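7. Preparação da célula de cozinha Omdale

Esta secção explica como preparar a célula depois da montagem mecânica e como verificar os cabos e a garra antes do primeiro movimento. É válida para a versão com dois braços e software Skalero. Para a fixação dos braços nas bases, consulte a secção 3.

ATENÇÃO: Durante os passos 1 a 7, o fogão tem de estar desligado. A paragem de emergência deve ficar ao alcance da mão de quem está no portátil.

7.1 Antes de ligar

1. Coloque a caixa de ferramentas sobre a mesa e deixe-a ali até ao fim da verificação. Quando se retira um alicate de cada vez de outra sala, perde-se muito tempo.

2. Siga cada cabo com a mão, da base até ao punho. O cabo deve formar uma volta larga em cada articulação. Uma volta apertada parte os condutores por dentro e a avaria aparece só semanas mais tarde.

3. Aperte as abraçadeiras que seguram os cabos aos elos. Não as aperte até deformar o revestimento. O cabo ainda deve poder deslizar um pouco quando é puxado.

4. Verifique as fixações dos suportes de câmara. Se um suporte foi movido, mesmo pouco, a calibração guardada já não é válida e deve repetir o procedimento da secção 3.

7.2 Primeiro movimento

5. Ligue o controlador e espere que os dois braços apareçam no programa como "prontos". Se só um aparecer, desligue tudo, verifique a ficha de rede desse braço e comece de novo.

6. Limite a velocidade a 200 mm/s. Mova uma articulação de cada vez, primeiro no braço da base, depois no braço suspenso. Observe os cabos e não o ecrã.

7. Leve a garra do braço suspenso até acima do fogão e abra e feche os dedos três vezes. O movimento deve ser igual nas três vezes, sem ruído.

NOTA: O erro 2039 significa que a garra não recebeu resposta do controlador. Na maior parte dos casos a ficha junto do punho não está bem encaixada. Desligue a alimentação antes de lhe tocar.

7.3 Teste com utensílio

8. Ponha no fogão uma frigideira e um tacho pequeno, ambos vazios. Os panos podem ficar no puxador do forno, mas nunca sobre as placas.

9. Entregue à garra uma colher de madeira e feche os dedos com a força mínima. A colher não deve rodar quando a empurra com um dedo. Se roda, aumente a força um nível e repita.

10. Desça a colher devagar sobre a frigideira e pare antes de tocar no fundo. Guarde esta posição com o nome "Prelia_inicio".

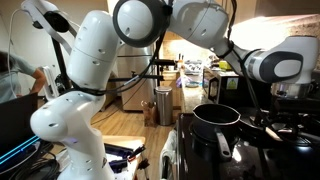
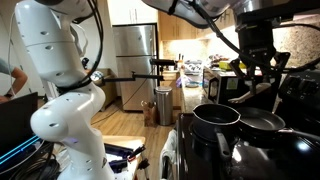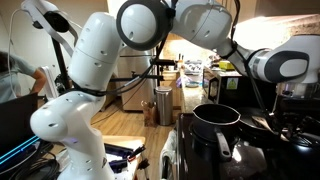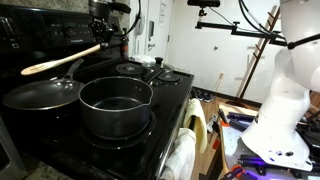

Na última fotografia: a garra com a colher de madeira, passo 9.

Texto: Laine Kütt
Verificação técnica: Rachid Ait Ali e Sigita Paju

7.4 Depois do teste

11. Retire a colher antes de desligar a alimentação — sem corrente, os dedos abrem e o utensílio cai.

12. Leve os dois braços à posição de repouso e desligue o controlador. Só depois retire a frigideira e o tacho.

13. Recolha as ferramentas e enrole os cabos que não estão em uso. Anote no registo da célula a força da garra escolhida no passo 9 e cada abraçadeira que foi substituída.

CUIDADO: Não limpe os elos com produtos desengordurantes de cozinha. Use um pano com água e um pouco de sabão neutro, e seque logo a seguir as juntas entre os elos.

A verificação dos cabos (passos 2 e 3) deve ser repetida todos os meses. Para a substituição dos dedos da garra, veja a secção 8.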